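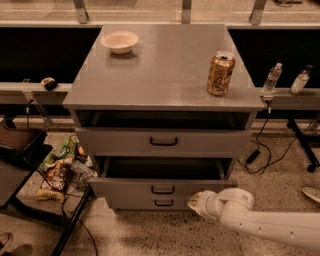

Fig. 1 - bowl and can on top, two drawers open, bottom one shut.

Nidness drawer tidying set - README
by the Nidness notes desk
Last touched: December
3 comments | 50 shares

## What's in it

Pictures and short notes on small drawer cabinets and the stuff that ends up on them. Cups, bowls, drinks cans, mail. Each record is one picture plus one notes line. 500 records in the main folder, 50 more in `extra/` that still need a second read.

Started as a list for the Boren office kitchen, where things got put in drawers and never seen again. Grew from there. Hashmi records added later, same layout, slightly different wording in the notes (they write "unit" where we write "cabinet" - same thing).

## Folders

- `main/` - checked records
- `extra/` - unchecked, use with care
- `notes/` - one text file per record, same name as the picture
- `lists/` - item words and drawer words

## Fields

`top_items` - what is standing on the cabinet top, left to right. Plain words. Fig. 1 would be `bowl, can`.

`drawers` - top to bottom, one word each: `open`, `part`, `shut`. If two are out, write both, dont pick the one that looks more important. Upper drawer in Fig. 1 is `part`.

`contents` - only what shows. If a drawer is dark inside write `none seen`, not `empty`. Early notes mixed these up and it took ages to sort.

`top_state` - `clear`, `some`, `crowded`. Going by how much bare surface is left between things. Fig. 1 is `some`.

`color` - optional. Leave blank if the picture has a strong tint. Fig. 1 is very brown all over, so go easy there.

## Item words

Keep it to everyday names. `bowl` not `serving dish`. `can` not `beverage container`. Lettering on a can goes in the notes line only as far as it can be read - for Fig. 1 thats "La" and stop. No guessing the rest. No guessing full or empty from the outside either.

Shiny tops throw pale spots. Those are glare. Not coasters, not spills. We had a few logged as paper.

## Known problems

- Flavico records use the old drawer order (bottom to top). Flip before merging.
- Handles are not logged. Somebody asked - no plans.
- `crowded` is used too freely in `extra/`.
- A few notes lines run past 1000 characters. Should be one line, will get trimmed at some point.
- Spelling of "gray" is mixed in the older files. Search both.
- Blank `contents` in old records can mean either nothing seen or not filled in. No way to tell now without reopening the picture.

## Good for / not good for

Fine for: sorting pictures by drawer state, practice with short item notes, looking at what people leave out on a cabinet top.

Not fine for: sizes, weights, anything about who owns what. Also dont use it to count dishes in a kitchen, most cabinets show up in one picture only.

## Changes

- 3 - `part` added to drawer words, old records redone
- 2 - Hashmi records in
- 1 - first pass, Boren only

## Fixes

Send the record name and the line as it should read. One fix per message please - long lists get lost. If it's a drawer order fix say which end you started counting from.

Contact | Copyright Nidness | Back to top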